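Giradero: precios de menaje de segunda mano

Léame del conjunto, revisión de marzo

Contiene 2994 anuncios de cubiertos, vajilla y utensilios de cocina usados, recogidos en el portal Zesach. Cada fila es un anuncio, que no es lo mismo que una venta. Quien busque precios reales de mercado debería mirar en otra parte, porque el campo precio recoge lo que pedía el vendedor y no tenemos forma de saber si alguien lo pagó.

Campos: id, titulo, categoria, piezas, precio, estado, municipio.

El campo estado lo rellena el vendedor. Hay 1352 anuncios marcados «como nuevo», cifra que me cuesta creer tratándose de cosas de cocina. Laimutė Avotiņš propuso corregirlo a partir del texto del título; lo probamos y el resultado era igual de dudoso, solo que con más decimales. Se ha dejado el valor original.
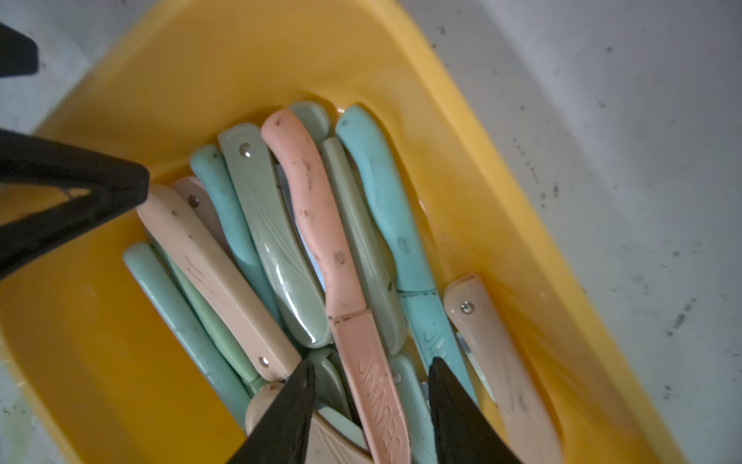 En piezas hay otro problema. Los lotes se anuncian como «varios», «lote completo» o «lo que se ve», y en 383 filas el campo está vacío. No las imputéis con la mediana. Gifty Essien lo hizo en la versión anterior y el precio por pieza salía absurdo en los lotes grandes.

Las categorías son 5 y vienen del portal. «Otros» es un cajón de sastre y no recomiendo usarla para nada.

Duplicados: se han quitado los de id repetido. Los anuncios vueltos a publicar con otro id siguen dentro. El detector de Itstead prometía encontrarlos y marcó como iguales unas ollas y un juego de tazas.

Licencia: uso libre citando a Quartey como origen. Errores, por correo, con el id de la fila.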